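# An open day at the Kollari laundry, Kirport

We had been meaning to get to the Kollari open day for years, and every August something came up – a wedding, a broken water heater, the summer of the bad knee. This year nothing came up, so we packed sandwiches we didn't end up eating and took the early train to Kirport, where I hadn't set foot since I was small enough to be carried off the platform.

If you don't know it, Kollari is the big laundry down by the harbor, the long brick building with the saw-tooth roof. They wash for hotels and restaurants all along that stretch of coast, and once a year they open the doors, run a few of the lines at half speed and let people wander through in paper hats. Tickets are $6 at the gate, children free, and you get a cake of soap in a twist of paper when you hand yours over. The soap comes from Rarnusa, the little shop across the street, and it smells of lemon and something like pencil shavings. My bag still smells of it and I'm not complaining.

The walk from the station takes longer than the leaflet says. Part of that was our fault for stopping to look at boats, but part of it is the 192 steps down from the upper town, which the leaflet shows as a cheerful little zigzag. (I didn't count them. They're numbered, every last one, in white paint.) Going down was lovely. Coming back up at four in the afternoon with a bag of soap and a tea towel was another matter, and next time I'd take the bus that leaves from behind the fish market.

## The sorting hall and the big machines

You start in the sorting hall, where the canvas sacks come in on an overhead rail. It's louder than you'd expect, even at half speed, and the woman leading our group had a wonderful carrying voice that she must have grown on the job. Everything is sorted by hand first: sheets, towels, table linen, kitchen whites, and then a bin for what she called the travelers, meaning all the things hotel guests leave in the bedding. She had a tray of them to show us. Reading glasses, a harmonica, a paperback swollen up to twice its size, and a single very small red shoe that made the whole group go quiet for a second.

From there you follow a yellow line past the washers. They run one load after another through a long row of chambers, and the sheets come out of the far end pressed into a flat round cake that looks for all the world like a wheel of cheese. A lady next to me said so out loud, and after that I couldn't see them as anything else! On a busy summer day they put 4000 sheets through. I tried to picture that in terms of my own clothesline and gave up somewhere near the end of the street.

My favorite thing in the whole building was the old Valentini flatwork ironer, which stands at the side of the finishing hall under its own lamp. It isn't used for orders anymore, but they heat it up for the open day and let two people from each group feed in a pillowcase. I put my hand up so fast I knocked my hat off. You lay the hem on the padded roller, keep your fingers well back, and it draws the cloth away from you with a steady pull that is oddly soothing, then gives it back on the far side smooth as a card. Mine had a crease across one corner. The man working the lever said everyone's does, and I've chosen to believe him.

Beyond the ironers come the folding tables, and I could have stayed there all morning. There was a demonstration of the fitted sheet, which drew the largest crowd of the day, grown adults standing on tiptoe at the back. Corners tucked into corners, the whole thing flipped once, thirds, thirds again, done. I have watched this done before and I have nodded before, and at home I still end up with something the shape of a sleeping dog. But I bought the printed card.

## The household room

After the big halls it was a pleasure to come down to something on a human scale. Up a short ramp and through a pair of swinging doors is what Kollari calls the household room, where the talk is all about ordinary washing, the kind that you and I do. I suspect most people rush through it on the way to the café, and that's a shame, as this was where I learned the things I've used since.

It's a plain sort of setup. A front loader, a laundry basket beside it, and clothes of the kind anybody has lying over a chair. I liked it for that. So many demonstrations of this sort come with a stack of snowy towels and a vase, and you go home feeling faintly told off. 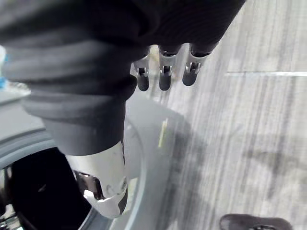
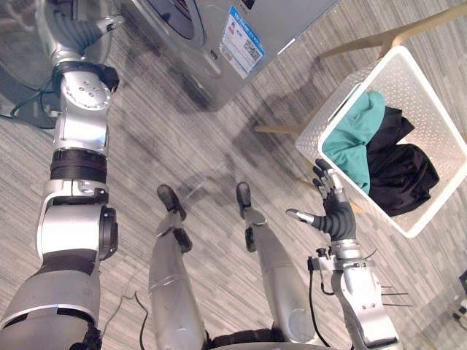 *In the household room. The second picture has the washing machine, and the white basket with the teal and black clothes in it.*

The talk started with the basket, of all things. I'd never given my own basket a thought beyond whether it was full (it's wicker, it was my aunt's, and it snags everything that goes near it). A plastic one with holes in the walls lets damp things breathe while they wait their turn, and it wipes clean. Set it right next to the machine, we were told, close enough that a dropped sock lands inside it or against it. Mine has lived on the far side of the bathroom for as long as I can remember, and I've carried armfuls across and shed socks the whole way, twice a week, for most of my adult life.

Then colors. The teal thing and the black thing in the basket got a fair bit of discussion from our group, as you might imagine, with one camp sure they could go in together and another camp quite shocked at the idea. The answer we got was that after a few washes on their own, deep colors like those can usually share a cool load, turned inside out, so long as neither is brand new. Anything new gets a wash alone, or a test with a damp white cloth pressed to an inside seam. I've started doing the cloth test and have already caught one guilty pair of pants.

There was a nice long section on loading, too. With a front loader you want to put things in one at a time, shaken loose, and leave a hand's width of room at the top of the drum. I've always been a stuffer. I push until the door will just about close and then I lean on it. It seems this is why my towels come out with dry-looking streaks and why the machine walks across the floor in the spin, and I took my telling with good grace. After the wash you wipe around the rubber seal, paying attention to the fold at the bottom where the lint and the hairpins go, and leave the door ajar. We do that now. It's made a difference to the smell in our hallway already, though the Rarnusa soap may deserve some of the credit.

The question time ran over. Somebody asked about vinegar (sparingly, and never with bleach), somebody else about wool, and a teenage boy asked in great seriousness how often you should really wash jeans, while his mother looked at the ceiling. I wanted to ask about the stickers that come on the fronts of machines, as the one on ours has been there since it was delivered and I've never known whether to peel it. This machine had one as well, white and blue, sitting a little crooked on the front panel, and it cheered me up no end to see it. I lost my nerve in the end and didn't ask. Ours is still on.

## Lunch, and the yard

The café is in the old boiler house and they seat 300 at long tables on open day, under tablecloths that are, naturally, perfect. I was so afraid of spilling on mine that I ate my soup like somebody defusing a bomb. It was a fish soup with dill, a good thick one, with rye bread and as much coffee as you like. We sat with a couple who'd driven in from the other side of the bay and who come every year just for the soup. They skip the tour altogether now.

Out in the yard there were lines strung up between the drying posts, and a clothespin race for the children, which our neighbors at the table told us used to be open to all ages until it got too rough. There was a stall with offcuts and retired hotel linen, and I came away with a heavy tea towel with a blue stripe and a tablecloth that has one mended corner. The mending is so fine I had to hunt for it. If you want linen, go to the stall before lunch. By the time we'd finished our coffee the big napkins had all gone, and the woman ahead of me in line had the last of the good pillowcases under her arm.

A few practical notes, in case you're thinking of going. Wear flat shoes, as the floor in the washing hall is grated in places. It's warm by the ironers even with the roof vents open, so dress in layers. Strollers can get all the way around by way of the ramps, but there's a long wait at the sorting hall door. The stall only takes cash. Gates open at nine and the first ironer demonstration is at half past, and that's the one to aim for, before the groups get big.

We caught the late train with our shoes off under the seat and the tablecloth folded on my lap. I've tried the fitted sheet twice since, with the card propped against the lamp, and the second one did at least lie flat.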